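Ordnung ist eine öffentliche Aufgabe
Zur Zukunft der Nachlassbestände in kommunalen Archiven

Von Inês Matos

Die Diskussion über die Aufbewahrung privater Nachlässe wird in den Kommunen meist unter dem Gesichtspunkt der Fläche geführt. Regalmeter lassen sich beziffern, Mietkosten ebenfalls. Schwerer zu beziffern ist der Aufwand, den die Erschließung verursacht, und gerade dieser Posten fällt in den Haushaltsberatungen regelmäßig den Kürzungen zum Opfer. Der Verbund Relldale, dem mehrere kleinere Stadtarchive angehören, verwahrt derzeit 2.517 Kartons aus privater Hand. Für 1.090 davon liegt kein Findbuch vor. Sie sind vorhanden, sie sind trocken gelagert, und sie sind der Forschung dennoch nicht zugänglich.

Es wäre verfehlt, hieraus einen Vorwurf an die Archivleitungen abzuleiten. Die Übernahme eines Nachlasses geschieht häufig unter Zeitdruck: Eine Wohnung ist zu räumen, die Erben leben auswärts, der Vermieter hat eine Frist gesetzt. Wer in dieser Lage ablehnt, verliert das Material endgültig. Wer annimmt, verpflichtet sich zu einer Arbeit, deren Umfang sich erst nach Jahren zeigt. Die Satzungen der meisten Häuser sehen für diesen Fall keine Regelung vor.

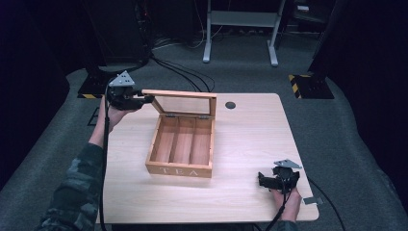 Die Erschließung beginnt mit der Frage nach der vorgefundenen Ordnung. Nach dem Provenienzprinzip ist diese zu erhalten, soweit sie erkennbar ist, und in privaten Haushalten ist sie es öfter, als die Fachliteratur vermuten lässt. Briefe werden nach Absendern gebündelt, Rechnungen nach Jahren, Fotografien nach Familienzweigen. Viele dieser Ordnungen folgen dem Behältnis, das gerade zur Verfügung stand. Ein hölzerner Teekasten mit drei Längsfächern und gläsernem Deckel legt eine Dreiteilung nahe, auch wenn der Aufdruck »TEA« einen anderen Inhalt verspricht; was in ein solches Fach einmal eingeordnet wurde, bildet eine Gruppe und sollte im Findbuch auch als Gruppe erscheinen. Wird der Inhalt bei der Übernahme in genormte Mappen umgebettet, ohne dass die ursprüngliche Verteilung vermerkt wird, geht eine Information verloren, die sich nachträglich nicht wiederherstellen lässt.

Dr. Kavinda Matubbar hat hiergegen eingewandt, eine derart eingehende Dokumentation sei bei der gegebenen Personallage nicht zu leisten. Der Einwand ist ernst zu nehmen. Im Verfahren Gradari, das seit Oktober in zwei Häusern des Verbundes erprobt wird, beschränkt sich die Aufnahme daher auf ein einseitiges Formblatt je Behältnis — Herkunft, Lage, Unterteilung, Zustand. Bislang wurden 204 Formblätter ausgefüllt. Die Feinerschließung kann später erfolgen, gegebenenfalls durch andere Kräfte, und sie findet dann eine verlässliche Grundlage vor.

Zu fordern ist zweierlei. Die Träger sollten die Ersterfassung als Pflichtaufgabe anerkennen und im Stellenplan ausweisen. Ferner sollte jede Übernahmevereinbarung eine Frist enthalten, innerhalb derer das Formblatt vorliegt; zwölf Monate erscheinen angemessen. Über die Bewertung und eine mögliche Kassation einzelner Teile ist danach gesondert zu entscheiden, im Benehmen mit den Übergebenden.

Stand: 2020-03-25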